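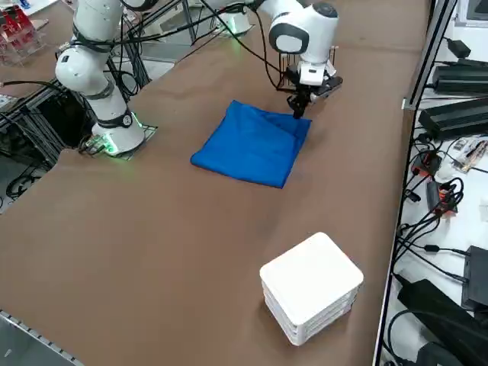 Folded blue cloth in the middle of the brown table, creases and all, with the stack of white containers at lower right.

Pavamura: folded cloths on a table

README, second release

Hi, and thanks for downloading. Pavamura is a collection of 4,000 labelled stills of small household cloths at various stages of being folded, plus the written notes that go with them. I put it together out of frustration with cloth datasets where everything is either perfectly ironed or a heap on the floor. Most of the towels in my life are somewhere in between, and I wanted labels for the in-between.

If you used the first release, please read the section on changes before you do anything else. A couple of label names moved and your old scripts will fall over (sorry!).

What you get

stills - the pictures, in one flat folder
labels.csv - one row per still, all the columns explained further down
notes.txt - free-form notes, mostly mine, some from Hacer Avcı
splits - three plain text lists: train, val, test
fold_guide.txt - the rules we label by, with all the arguments left in

The stills come from 184 sessions. A session is one cloth, one table, one sitting. Anything from the same session goes in the same split, so you won't find the same creases in train and test. That was not the case in the first release and I've felt bad about it ever since. The test list has 700 stills in it and I'd ask you to leave it alone until you really need it.

What we mean by a fold state

There are 14 labels. I won't go through the lot, they're all in fold_guide.txt, but these are the ones people write to me about.

flat_open: the cloth is spread out in a single layer. A corner can be turned under by a finger's width and it still counts.

half: one fold, edges more or less meeting. "More or less" is doing a lot of work there. If the edges miss by more than a hand's width we use half_off.

square: folded into a shape that's roughly as wide as it is long. We don't care how it got there. Half and half again, thirds and then across, whatever your mum taught you. From above you often can't tell anyway, and I'd rather have one label that's right than three that are guesses.

square_flap: same as square, but with a layer visibly turned or lying back along one edge. This one is new. It used to be lumped in with square and it made a mess of things, as a flap changes the outline and catches the light differently.

gathered: the cloth is bunched at one spot while the rest stays put. You can have this on top of another state, so it lives in its own column.

heap: you'll know it when you see it.
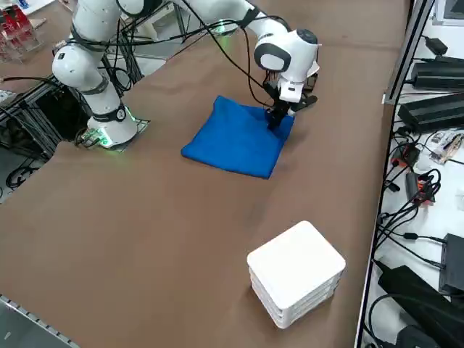 Blue towel, roughly square, gathered a little at the upper right corner, some wrinkles on the left and bottom sides.

That towel took us longer to agree on than it should have. Hacer wanted square with gathered set to yes. I wanted something more cautious on account of the edges, which are soft and a bit uneven. We went with hers, and I've come around to it. Plush fabric is never going to give you a crisp edge, and if we marked down every fluffy towel for being fluffy then the labels would be telling you about the pile and not the fold. So the rule now is: look at the overall shape first, forgive the edges, then record wrinkles separately.

Columns in labels.csv

still: file name
session: session code, only there so you can group things
state: one of the labels described above
gathered: yes, no or unsure
gathered_where: upper_left, upper_right, lower_left, lower_right, edge, middle, or blank
wrinkles: none, few, many
wrinkle_side: which sides, as many as apply
colour: a plain colour word, nothing fancy. Royal blue is just blue in this column. If you want shades, sample the pixels
fabric_feel: plush, smooth, waffle, unsure. Judged by eye from the still, so please don't read it as a fibre content label
other_items: free text, whatever else is on the table that we thought worth mentioning
labeller: h or m (the m is me)

All positions are as you look at the still, not from the cloth's point of view. I mention it as I got this backwards myself for an entire afternoon in February and had to redo the lot with a pot of tea and a bad attitude.

Other things on the table

We don't crop them out and we don't clear them away. A real folding surface nearly always has something else on it - containers, a stack of this or that - and I think a cloth label should survive having neighbours. The square white containers are a favourite of mine. Rounded corners, pale, stacked up neatly with thin lines between the layers, and it is surprising how often a rough first model decides they're a folded tea towel. If yours does the same, filter other_items for "containers" and have a look at how it goes on those alone. It's a good little test.

The brown table surface is a help and a nuisance at once. It gives you lovely contrast with a blue cloth and close to none with a tan one. It's also slightly mottled, with small marks and smudges here and there, so don't assume you can key it out with one threshold. I tried. I got a cloth-shaped blob and a great many freckles.

Shadows: not labelled. They fall on the cloths in plenty of stills and can look a lot like a crease if you're squinting. When we weren't certain, we put unsure and moved on.

How we labelled

Each of us did the whole set separately, without peeking, then we sat down with the disagreements. No labelling software to speak of, just Fagundes, which is a grubby little viewer I wrote that shows one still and waits for a keypress. It isn't included. If you want it, ask, and I'll send it with a warning about the state of the code.

Where we still disagreed after talking it over, the row has Hacer's label. She has the better eye and she folds far more washing than I do. Our separate first answers are kept in notes.txt next to the still name if you'd like to measure how far apart we were.

Changes since the first release

square_flap split out of square
rough_square removed, everything in it has been looked at again
gathered moved to its own column
splits redone by session
"grey" is now spelled the same way in every row (it was not, and thank you to the three people who told me)

Known problems

Too much blue. I know, I know. We had a lot of blue cloths and blue is easy to see, and between those two facts the balance got away from me. Stripes and patterns are thin on the ground.

gathered_where gets shaky on heaps. If state is heap, I'd ignore that column.

Fitted sheets are not in here and never will be. I have my limits.

The wrinkles column is a judgement call. We kept to it as evenly as we could, but few and many shade into one another, and you'll find rows where you'd have gone the other way.

Related bits

Pevia is the companion set, same label rules but with clothing. It's smaller and much less tidy, and sleeves turn out to need a fold guide of their own. I wouldn't mix the two without checking the colour column first.

The Pralisen folder that some of you remember from the early days has been folded in (ha) and you can delete your old copy.

Using it

Go for your life, so long as you keep this file with it and mention Pavamura by name wherever you write up what you did. If you fix labels, send me the rows and your reasoning, even one line. I do read them, usually in the evening, and Hacer gets the casting vote on anything to do with edges.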